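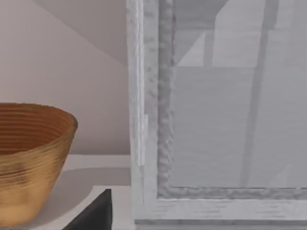 Stillon Product Desk
Technical Editor, Food Service Equipment

Fleso Tamper-Evident Bag Seals

Single-use adhesive seals for closing takeout and delivery bags at the pass. The seal tears along two die-cut slits when lifted and cannot be pressed back into place.

Supplied in rolls of 1,000. Label length is 9 cm. Fits paper and plastic bags; not suited to waxed board.

Apply to a dry, grease-free surface and press for a few seconds. Store below 40 °C, out of direct sunlight. Rolls opened in a humid kitchen may lose tack at the outer turns — discard the first few labels if so.

Sold singly or in cartons of 20 rolls. The Faltik wall dispenser is ordered separately.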